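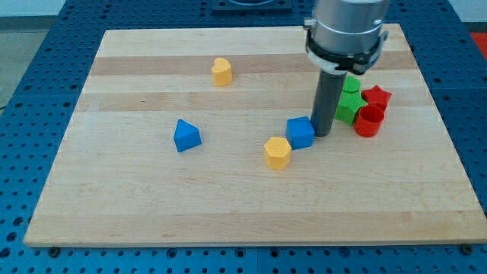
3.2 Materials and sorting task

Shape sorting has long been used to study how preschool children group objects when more than one rule is possible. We used a free sorting task in which the child was given a set of plastic blocks and asked to "put together the ones that go together." No rule was named. The blocks differed in both color and shape, as with the yellow heart and the blue triangular prism in Figure 2, and were set out on a light wooden board. Pieces were spaced apart at the start of each trial so that no grouping was suggested by position.

By Zovetti and Tenel
July 21, 2026

Developmental Studies > Early Learning > Articles

Figure 2. Colored shape blocks on the board.

Children were seen one at a time at two preschools, Alen and Kırmızıgül. Each child completed 12 trials, split into blocks of 4 with a short break between them. A trial ended when the child said they were done or when 28 seconds had passed without a block being moved. Sessions at Kırmızıgül were held in the morning only. Sessions at Alen were held both before and after lunch, and time of day was entered as a covariate in the models reported in Section 4.

Two coders scored each final arrangement as color-based, shape-based, mixed, or unclear. An arrangement was scored as mixed when at least one group followed color and at least one followed shape. Towers and pretend scenes (a house, a train) were scored as unclear unless the child gave a reason that matched one of the other codes. The coders worked from written records and did not know the child's age or school. Disagreements were settled by discussion.

After trials with missing records were dropped, 459 arrangements remained for analysis. Most of the dropped trials came from the first week of testing in February, before the record sheet was revised.

Shares 28 | Comments 4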